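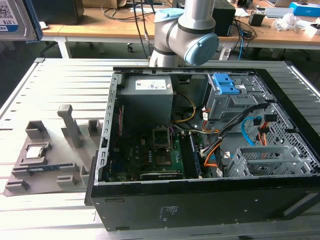
Open desktop tower on its side, with a memory module fitted and the processor socket empty.

15/01/2023
By Torquil Gillies

Plondier came from a goal down to beat Hirkska 2-1 at Paterson Park and move within a point of the top of the league.

Hirkska took the lead in the 20th minute, when a long throw was flicked on at the near post and turned in from close range. The visitors could have had another before halftime but hit the crossbar from a free kick.

Plondier looked slow and careless for most of the first half and made two changes at the break. They were level after 60 minutes through a low shot from the edge of the box that went in off the goalkeeper's glove.

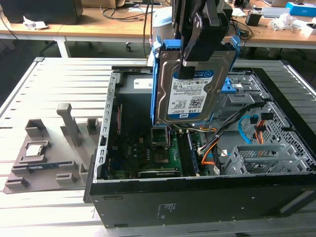
Plondier Soccer Club | Media and Communications

The winner came with 7 minutes left. A corner from the right was only half cleared, and the second cross found the Plondier captain free at the back post — his header went down into the ground and over the line.

Hirkska pushed forward late on and had a penalty appeal for handball turned down in stoppage time. Their coach was shown a yellow card for his protests.

Some 800 people watched the match on a heavy field that had passed a morning inspection. Plondier were without their first-choice left back, who has a calf strain and is expected to miss the rest of January.

The result ends a run of three straight draws for Plondier. They travel to Trakside next for a rescheduled cup tie, with the winner to play at home in the quarterfinals. Hirkska stay fifth and have a game in hand on the teams above them.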